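In Defence of the Winter Coat in June

Ludmila Jelínek

Every spring the magazines tell us to put our coats away. Mine suggested March, which in Fostham is a month for wearing two of them. I have now reached the first warm Saturday of the year, 2020-06-06, and I resent being hurried.

Folding a trench coat is a job for people with long arms and no relatives. You lay it on the bed, you smooth the lapels, you tuck in a sleeve and the other one slides out again. The belt has its own plans.
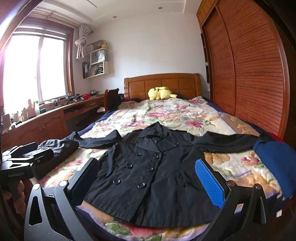

My friend Natália Machala swears by vacuum bags. She got 12 jumpers into one the size of a tea tray, and in October they came out looking like a tea tray. I'd sooner have the creases I made myself.

So my coats will stay on their hooks, in the hall, where visitors can brush past them all summer and feel slightly too hot. My mother did the same for 67 years – she was never once caught out by a cold August, and we had plenty.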